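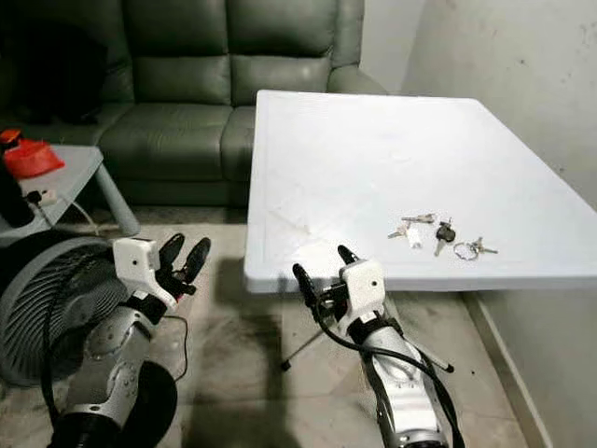 A green leather sofa. The tops of the cushions have a soft shine.

Why do some things shine?
Destel Children's Pages, May 10, 2021

When you look at a spoon, you can see a small face in it. When you look at a brick, you see only a brick. Both are in the same kitchen and the same lamp gives them light. What is the difference?

First we must know how we see. Light travels from the sun or from a lamp in straight lines. It meets a thing, and a part of it jumps away again. We say that the light is reflected. When some of this light comes into your eye, you see the thing. In a room without any light you see nothing, even if your eyes are very good.

Smooth and rough

Think of a ball. If you throw it on the floor of a sports hall, you know well where it will go. If you throw it on a heap of stones, it can go to any side. Light does something similar. On a smooth surface, rays that arrive together also leave together. On a rough surface they leave in many directions. The brick sends its light everywhere, and for this reason it looks dull from all sides.

Many surfaces are somewhere in the middle. Leather, an apple skin or a painted door can have a bright place, but you can't comb your hair in front of them. 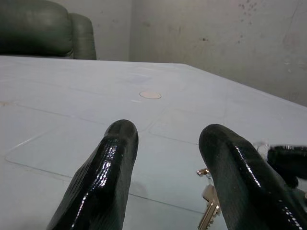

Glossy black fingers of a gripper above a pale table, with bright lines of light along them.

What about water?

In our town there is Lake Verireo. In the early morning, when there is no wind, you can see the hills in it upside down. Then the wind comes and makes small waves. Each wave is like a little mirror that looks in another direction, and the picture of the hills breaks into pieces. In June, when the sun is low in the evening, these pieces make a long golden road on the water.

And the moon?

The moon has no light of its own. It reflects the light of the sun, and its ground is grey and dusty. It looks so bright to us because the sky behind it is very dark.

Try it at home

Take a piece of kitchen foil and look at your face in the shiny side. Now press the foil into a ball, gently, and open it again. Look for your face once more. Where did it go? Try to make the foil flat with the back of a spoon and see how much of it comes back.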